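4.2 Where the clutter lives

Respondents were asked to keep a diary of every flat surface they used in the course of a working day, and to say what was on it when they left. Of the 40 people who agreed, 18 kept this up to the end. The rest sent apologies, several of them written on the backs of other studies' forms.

The finished diaries list 3464 objects. Mugs lead by a distance, followed by paper that the owner meant to read. Wattimena's earlier work at Feltbridge found that people describe such paper as "current" long after the meeting it belonged to, and our diaries bear this out. One respondent had a current seating plan for a canteen that had since moved to another floor.

We had expected shared desks to be tidier than owned ones. They were, but only at the end of the day. By mid-morning a shared desk held as much as an owned one, and the things on it were spread wider — a coat over one end, a bag at the other, and a charger laid across the middle like a border post. Owners, by contrast, piled upwards. The Wickramasinghe scale, which scores a desk by how much of its top can be seen, therefore treats the owner of a tall heap as a neat person. We have used it anyway, as every other paper does, and as our funding was granted on the promise that we would.

A word on cable holes. Desks with openings near the back corners were rated "ready for work" more often than plain ones, even by people who went on to run their cables over the front edge (Figure 3).

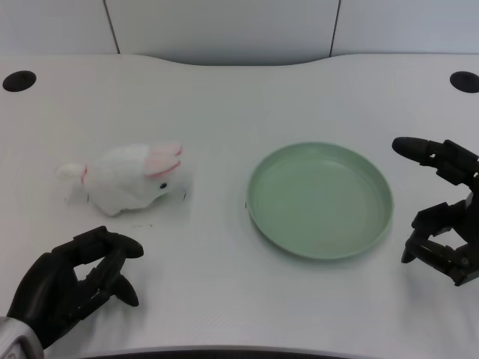

Figure 3. White tabletop with round black cable openings near the back corners.

4.3 The clear-desk rule

Both offices had a clear-desk rule in force from June. At Clololum it was printed on a card, and the card was left on each desk, where it was duly recorded in the diaries as an object. At Flilta it was sent by email and does not appear in the diaries at all.

Drawers are the weak point of any such rule. Suryani Wattimena, who coded the entries, marked 1641 objects as "moved out of sight", a group that takes in drawers, window sills, the floor behind the printer and other people's desks. We return to other people's desks in Section 5, where the interviews become rather heated.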